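Why Fruit Gets Ripe

A guide for readers aged 8 to 11

Words in CAPITALS are explained in the word list at the end.

Part 1. What a fruit is for

A fruit is the part of a plant that holds the seeds. A plant cannot walk, so it needs a way to get its seeds to new ground. Many plants use animals for this. An animal eats the fruit, moves somewhere else, and drops the seeds.

This only works if the seeds are finished growing. If an animal eats the fruit too early, the seeds inside are not ready and will not sprout. For this reason most young fruit is hard, sour or bitter, and often green. Green fruit is difficult to see among green leaves. Sour fruit is unpleasant to eat. Both of these protect the seeds.

When the seeds are ready, the fruit changes. It turns softer and sweeter. In many plants it also changes color and begins to smell. The whole set of changes is called ripening.

Part 2. The four changes

Color. Green fruit contains CHLOROPHYLL, the same green material that is found in leaves. During ripening the chlorophyll is broken down. In some fruit, other colors were there all along and can now be seen. A banana is like this. Its yellow was present in the peel while the peel was green. In other fruit, such as a tomato, new red color is made as the green goes away.

Sweetness. Many fruits store food as STARCH. Starch is made of sugar units joined in long chains. The chains are too big to taste sweet. During ripening the chains are cut into short pieces and then into single sugars, and the fruit tastes sweet. The cutting is done by ENZYMES.

Softness. Every fruit is built of tiny parts called cells, and each cell has a wall. The walls are held together by a kind of natural glue called PECTIN. In an unripe fruit the pectin is firm. During ripening, enzymes break it down and the cells can slide past each other. When you press a ripe peach with your thumb, you are feeling loosened pectin.

Smell. A ripe fruit gives off small amounts of many different chemicals that float in the air. Your nose picks them up. So do the noses of bats, monkeys and other fruit eaters.
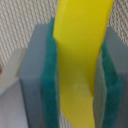
These four changes do not always happen at the same speed. A fruit can look ripe and still be hard. Some kinds of orange stay partly green on the outside in warm countries even when the inside is fully sweet. Color is a useful sign, but it should be checked against softness and smell.

Part 3. The gas that starts it

Ripening in many fruits is controlled by a gas called ETHYLENE. Say it like this: ETH-uh-leen. It has no color, and there is far too little of it in a kitchen for you to smell.

Ethylene is a plant hormone. A hormone is a chemical message. It is made in one place and tells cells what to do. Your own body uses hormones too, for example to tell your bones to grow.

When a fruit is ready, it begins to make more ethylene. The gas tells its cells to start the four changes. In some fruits, ethylene also tells the cells to make still more ethylene. The message gets stronger and stronger, and the fruit ripens quickly.

Because ethylene is a gas, it does not stay inside. It leaks out through the skin and can reach other fruit nearby. One ripe apple in a closed bag can speed up the ripening of everything else in the bag.

Part 4. Two groups of fruit

Scientists sort fruits into 2 groups.

Group A fruits can go on ripening after they are picked. They are called CLIMACTERIC fruits (kly-MAK-ter-ik). Bananas, apples, pears, peaches, mangoes, avocados and tomatoes belong to this group.

Group B fruits do very little ripening after they are picked. They are called non-climacteric fruits. Grapes, cherries, strawberries, oranges and lemons belong to this group. A sour strawberry left on a shelf will get soft, and later it will get moldy, but it will not become much sweeter.

Tomatoes are included because a tomato is a fruit. It grows from a flower and has seeds inside. Cooks call it a vegetable, and that is fine in a kitchen.

The group matters to farmers. Bananas are picked while green and hard, since hard fruit is not easily bruised. They travel in cool ships. At the end of the trip they are put in a closed room, and a little ethylene is added to the air. Within days they turn yellow. Cherries cannot be handled this way. They have to be picked when they are ready to eat, and moved fast.
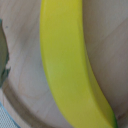
Lornau Museum of Plants, Department of Learning and Schools

Part 5. A test you can do

You will need:

3 green bananas from the same bunch
2 paper bags
1 ripe apple
A pencil and a notebook

What to do:

Step 1. Put one banana in a paper bag with the apple. Fold the top over. Write A on the bag.

Step 2. Put one banana alone in the other paper bag. Fold the top over. Write B on the bag.

Step 3. Leave the last banana on a shelf in the open air. This is banana C.

Step 4. Keep all of them in the same room, away from sunlight and heaters.

Step 5. Look at each banana once a day, at the same time. Write down the color of the peel. Press gently near the middle and write down whether it is hard, slightly soft or soft. Close the bags again.

Step 6. Stop when one banana is yellow all over. Compare your notes.

What usually happens: banana A ripens first, because the bag holds in the ethylene from the apple as well as its own. Banana B is often second. Banana C is often last, as its gas drifts off into the room.

Your result may be different. If it is, check whether the apple was ripe, whether the bags were kept closed, and whether the bananas were the same shade at the start. One test is a small amount of evidence. Nesma Hajji's class at Brimden School ran this test in May with every table keeping its own notebook, and at one table banana B finished before banana A. The apple at that table had come straight out of a refrigerator.
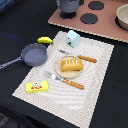
Why does a banana go brown after it is yellow?
Ripening does not stop when the fruit is good to eat. The cell walls keep breaking down, and chemicals that were kept apart inside the cells get mixed together. With oxygen from the air, they form a brown material. The same thing happens more quickly when a banana is bruised or an apple is sliced.

Part 6. Slowing it down

Ripening is a chain of chemical changes, and most chemical changes are slower in the cold. A refrigerator slows the enzymes and also cuts down the amount of ethylene a fruit makes.

Cold does not suit every fruit. Bananas come from warm places. Below a certain temperature the cells in the peel are damaged and the peel turns dark, while the inside may stay pale and firm. Unripe tomatoes kept in the cold may never get their full taste. Apples and grapes do well in the cold.

Large fruit stores use another method. Apples are kept in sealed rooms where most of the oxygen has been taken out of the air. Fruit is alive after picking and uses oxygen, as you do. With less oxygen it does everything more slowly. Apples picked in fall can be kept this way until the next spring or later. People may not enter these rooms without special equipment, as there is not enough oxygen to breathe.

At home, the simple rules are:

Keep ripe apples away from fruit you want to save.
Use a paper bag to speed fruit up.
Do not use a sealed plastic bag. Water collects inside, and mold grows well on damp fruit.
Eat the softest fruit first.

Word list

CHLOROPHYLL: the green material in plants that takes in light.
CLIMACTERIC: able to go on ripening after being picked.
ENZYME: a substance made by living things that speeds up a chemical change.
ETHYLENE: a gas made by plants that tells many fruits to ripen.
PECTIN: the natural glue between plant cells. It is also used to set jam.
STARCH: a stored food made of long chains of sugar.

Text by Hanane El Fassi. Checked by Taha Tahiri.
Last changed 17 March 2018
Next guide in this series: Why Leaves Fall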